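Sallton Science Sheets, number 71
Written by Reynaldo Saludo. Revised 2018-07-04.

# Why does metal feel cold?

Touch a metal tap in the morning. It feels cold. Touch the towel that hangs beside it. It feels warmer. Both have been in the same room all night, and a thermometer would give the same reading for each.

This sheet explains why your hand and the thermometer do not agree. You will need to know three words: temperature, heat and conduction.

## Temperature and heat

Everything is made of particles. They are far too small to see. In a solid they stay in their places, and they shake all the time.

**Temperature** tells you how strongly the particles are shaking. Strong shaking means a high temperature. We measure it in degrees Celsius, written °C.

**Heat** is energy that moves from a hotter thing to a colder thing. It goes in that direction by itself. When the two things reach the same temperature, the flow stops.

Cold does not move. When you hold an ice cube, no cold comes out of the ice into your hand. Heat leaves your hand and goes into the ice. Your hand loses energy, and you feel that loss as cold.

## Conduction

Heat can move through a solid. The particles at the hot end shake strongly and knock against their neighbours. The neighbours shake more and knock against the next ones, and so on down the line. This is called **conduction**.

Metals have a second way to carry heat. They contain very small particles called electrons, and some of these can move freely through the metal. They pick up energy at the hot end and carry it along quickly. Wood and rubber have no free electrons to do this job, so they must rely on the shaking alone.

A material that lets heat through easily is a **conductor**. A material that lets it through slowly is an **insulator**. There is no sharp line between the two. It is better to think of a long list with good conductors at the top and good insulators at the bottom.

| Material | How well it conducts heat |
|---|---|
| Copper | Extremely well |
| Aluminium | Very well |
| Stainless steel | Well, though less than most metals |
| Glass | Poorly |
| Water, when still | Poorly |
| Rubber | Very poorly |
| Dry wood | Very poorly |
| Dry, fluffy cloth | Very poorly indeed |
| Air, when still | Worst in this table |

Stainless steel is a fairly weak conductor for a metal. It still conducts heat many times better than rubber or dry wood does.

You do not need a laboratory to find these materials. A kitchen has most of them. A child's spoon often has two in one object, with a steel bowl and a rubber handle. The worktop may be wood, and a cleaning cloth is full of tiny gaps that hold air. 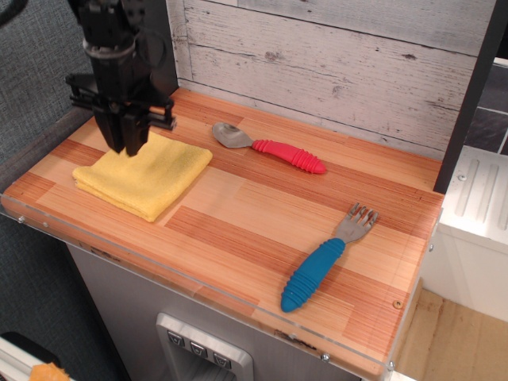 ## What your skin measures

The skin on your hand is usually a little over 30 °C. A room is usually close to 20 °C. Your hand is therefore hotter than most of the things you pick up indoors, and heat flows out of it into them.

Under the surface of your skin there are nerve endings that respond to warming and cooling. They report on the temperature of the skin itself. They have no means of reading the temperature inside the object.

Follow the steps when you touch steel:

1. Heat leaves your fingertip and enters the steel.
2. The steel carries that heat away from the place you touched.
3. The surface stays cool, so more heat leaves your fingertip.
4. Your skin cools quickly, and the nerves send a strong signal.

Now follow the steps when you touch rubber:

1. Heat leaves your fingertip and enters the rubber.
2. The rubber carries it away very slowly, so it stays near the surface.
3. The surface soon warms up to nearly the temperature of your skin.
4. The flow of heat drops, your skin stops cooling, and the signal is weak.

The steel and the rubber began at the same temperature. What differed was how fast each one took heat from you.

## When the object is hotter than you

The rule works the other way round too. Suppose an object is hotter than your hand. Heat now flows from the object into you. Steel delivers heat quickly, so it feels very hot. Wood delivers it slowly, so it feels only warm.

A playground slide on a sunny day is a common case. The metal chute can be painful to touch while the wooden rail next to it is comfortable. The rail may be every bit as hot. Be careful with this one: hot metal burns skin faster than hot wood does.

There is also a point in the middle. If steel and wood are both at exactly the temperature of your skin, almost no heat flows in either direction, and they feel equally warm.

## Handles

People who design kitchen tools use insulators on the parts you hold. A pan has a metal base so that heat from the hob reaches the food. Its handle may be made of wood or a hard plastic, which slows the heat down before it gets to your fingers.

Cutlery for young children often has a thick rubber grip. The main reason is that a thick, soft handle is easier for a small hand to hold, and ridges help to stop it slipping. Slower conduction comes as an extra. If the metal end stands in hot soup, heat creeps along the steel towards the grip, then has to pass through the rubber before it can reach the hand. 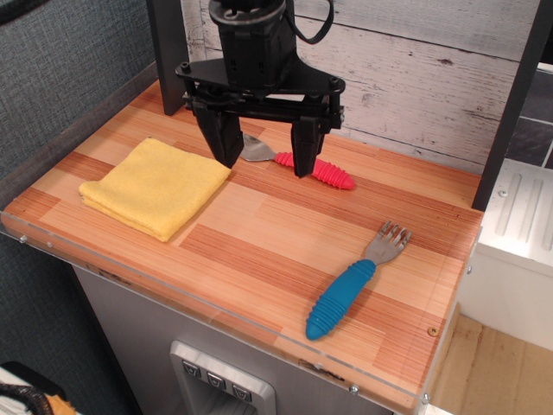 *Forks with metal heads and ribbed rubber handles, one pink and one blue. Colour makes no difference to conduction.*

Shape matters as well as material. A long handle gives heat further to travel. A thin handle gives it a narrower path. Ridges reduce the area that touches your skin, and less contact means less heat passing across.

## Why cloth is such a good insulator

The threads in a cloth are poor conductors. Most of the work, though, is done by the air trapped between them. Still air is one of the best insulators we have.

The air must be kept still. Air that can move carries heat with it as it goes, and this is a different process called **convection**. Fluffy cloth holds the air in thousands of small pockets where it can hardly move at all. Folding a cloth makes more layers and traps more air between them.

Water spoils this. When a cloth gets wet, water fills the pockets and pushes the air out. Water conducts heat more than 20 times better than air does. For this reason nobody should use a wet cloth to lift a hot dish. Heat passes through it much sooner than it would through a dry one.

## Test it yourself

You will need:

- a metal spoon
- a wooden spoon
- a plastic spoon
- 3 small dabs of cold butter, all the same size
- 3 dried peas
- a mug
- warm water at 50 °C
- a thermometer and a clock

Ask an adult to prepare the water. Water at 50 °C can scald, so keep your hands out of it.

1. Choose spoons that are nearly the same length.
2. Put one dab of butter on each handle, at the same height.
3. Press a dried pea into each dab.
4. Stand the spoons in the empty mug with the handles up.
5. Ask the adult to pour in the water until the bowls are covered.
6. Start the clock. Write down the time when each pea slides or falls.
7. Stop when the water has gone cold, even if some peas have not moved.

The pea on the metal spoon should move first. If it does not, check that the dabs were the same size and the same height. Steam rising from the mug can also soften the butter, so try a second run with a piece of card laid over the water.

Change only one thing at a time. If you change the spoon and the amount of butter together, you cannot tell which of them altered the result.

## Questions people send us

**Do blankets make heat?**
No. A blanket slows down the heat leaving your body. Wrap one round a stone and the stone will stay at room temperature.

**Will a blanket melt ice faster?**
It will melt it more slowly. Heat from the room has to get through the blanket before it can reach the ice.

**Why do tiles feel colder than carpet?**
Tiles conduct heat better, and carpet holds air. The floor under both can be at the same temperature.

## Words used in this sheet

**Conduction:** heat moving through a material from particle to particle.
**Conductor:** a material that heat passes through easily.
**Convection:** heat carried along by a moving liquid or gas.
**Insulator:** a material that heat passes through slowly.
**Temperature:** a measure of how strongly particles are shaking.

Next sheet: number 72, *Why does a wet finger feel the wind?*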